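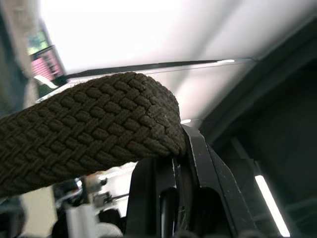 올리브빛 도는 짙은 갈색의 엮음 벨트

안녕하세요! Isstead에서 중고 옷 정리와 수선을 맡고 있는 사람입니다. 8월부터 같이 일할 분을 찾고 있어요. 정식 직함은 '의류 정리 담당(파트타임)'인데, 저희끼리는 그냥 "벨트 자리"라고 불러요. 전에 하시던 분이 벨트를 워낙 잘 다루셔서 그렇게 굳어졌는데 벨트만 하는 건 아니고요, 하의 전반이랑 그에 딸린 소품을 다 봅니다.

무슨 일인지부터 말씀드릴게요. 월요일에 Prokstead 창고에서 옷이 자루째 넘어와요. 큰 테이블에 한 벌씩 펼쳐 놓고 상태를 보고, 주머니를 비우고, 단추와 지퍼를 한 번씩 여닫아 보고, 짧은 메모를 적어서 다음 칸으로 넘기면 됩니다. 말로 쓰니까 간단한데 막상 해 보면 은근히 손이 많이 가요. 특히 데님! 데님은 색 빠진 걸 어떻게 적느냐가 제일 어렵더라고요. "물 빠짐"이라고만 쓰면 사는 분들이 꼭 다시 물어보시거든요. 허벅지 앞쪽이 누렇게 바랜 건지, 전체가 고르게 연해진 건지, 솔기만 진하게 남은 건지 이런 걸 한 줄로 적어 주셔야 해요. 처음엔 제가 옆에서 같이 봐 드립니다.

그리고 벨트요. 옷에 벨트가 끼워진 채로 들어오는 경우가 꽤 있는데, 저희는 일단 끼워진 상태 그대로 한 번 펼쳐서 봐요. 허리 고리가 늘어났는지, 벨트가 고리 폭에 맞는지가 그때 제일 잘 보여요. 그다음에 빼서 따로 봅니다. 가죽이면 접힌 자리가 갈라졌는지, 끈으로 엮은 거면 끝부분 보풀이랑 올이 당겨진 데를 봐 주시고요. 엮은 벨트는 구멍이 따로 없는 것도 많아서 핀이 들어가던 자리만 벌어져 있곤 해요. 손끝으로 한 번 쭉 훑어 보면 금방 압니다(저는 이 과정이 이상하게 좋아요).

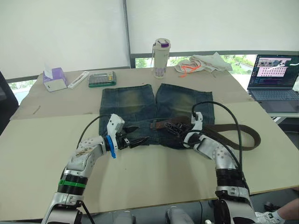
펼치는 방향도 정해 놨어요. 반바지는 허리 쪽을 내 앞으로, 밑단을 저쪽으로. 양쪽 허리를 잡고 살짝 당겨서 주름을 편 다음에 밑단을 맞춥니다. 긴바지는 테이블이 모자라면 무릎에서 한 번 접고, 치마는 그냥 편한 대로 하셔도 돼요. 방향이 제각각이면 나중에 메모 보고 "왼쪽"이 어느 왼쪽인지 서로 헷갈려서요. 입은 사람 기준 왼쪽으로 적는 게 저희 규칙입니다. 저도 아직 가끔 틀려요 ㅎㅎ

수선은 하실 줄 알면 좋고 모르셔도 괜찮아요. 단추 달기, 밑단 뜯어진 데 손바느질 정도가 들어오는데, 어려운 건 Grigoris Galanis 님이 맡으십니다. 재봉틀 쪽은 그분 자리라 저도 함부로 안 건드려요. 세탁은 Vasilakis라는 동네 세탁소에 보내고 있으니까 무거운 빨래 나르실 걱정은 안 하셔도 되고요, 다만 자루를 바닥에서 테이블까지 올리는 일은 있습니다. 허리가 안 좋으신 분은 미리 말씀해 주세요. 나눠서 올리면 되니까요.

근무는 일주일에 4일이고, 아침 열 시에 시작해서 오후 네 시 전에 끝납니다. 점심시간은 한 시간, 근무 시간에 들어가요. 시급은 면담 때 표로 보여 드리고, 첫 두 주는 배우는 기간이지만 시급은 똑같이 드립니다. 아이 하원이나 수업 때문에 끝나는 시간을 조금 당겨야 하는 분도 괜찮아요. 월요일만은 꼭 나오실 수 있어야 합니다. 자루 들어오는 날이라 그날 빠지면 한 주가 밀려요.

이런 분이면 저랑 잘 맞을 것 같아요. 옷 만지는 걸 싫어하지 않는 분, 글씨를 알아볼 수 있게 쓰는 분(제 글씨가 안 좋아서 더 간절합니다), 모르면 바로 물어보는 분. 속도는 정말 안 봐요. 급하게 넘긴 옷이 되돌아오면 두 번 봐야 해서 오히려 더 느려지더라고요. 의류 매장이나 세탁소에서 일해 보셨으면 적어 주시고, 없으면 없는 대로 쓰셔도 됩니다. 먼지가 좀 있는 일이라 알레르기가 심하신 분께는 권하기가 어려워요. 마스크와 얇은 장갑은 저희가 준비해 둡니다.

작업실은 Skuretitz 건물 2층이고 168번 버스를 타시면 바로 앞에서 내려요. 엘리베이터는 있는데 좀 느립니다. 창 쪽이 밝아서 색 확인은 거기서 하고, 흐린 날엔 스탠드를 켜요. 라디오는 먼저 온 사람이 고르는 걸로 되어 있습니다. 커피는 있고 우유는 각자 가져오세요.

지원하실 분은 짧은 소개 글을 보내 주세요. 이력서 양식은 따로 없고 400자 넘게만 써 주시면 됩니다. 가능하면 집에 있는 바지나 벨트 하나를 골라서, 처음 보는 사람한테 파는 것처럼 상태를 두세 줄로 적어 주세요! 잘 쓴 글인지보다 어디를 보셨는지가 궁금해서 그래요. 사진은 안 붙이셔도 됩니다.

글은 Bastien Hamel 님 앞으로 보내 주시거나, 1층 우편함 478번에 넣어 주셔도 돼요. 받으면 저랑 Bastien 님이 같이 읽고, 되든 안 되든 한 분 한 분 답장 드립니다. 면담은 작업실에서 삼십 분쯤 하고, 원하시면 그 자리에서 반바지 한 벌 같이 펼쳐 보고 가셔도 좋아요. 편한 옷으로 오세요, 보풀이 꽤 묻습니다. 8월 중에 자리가 차면 이 글은 내릴게요.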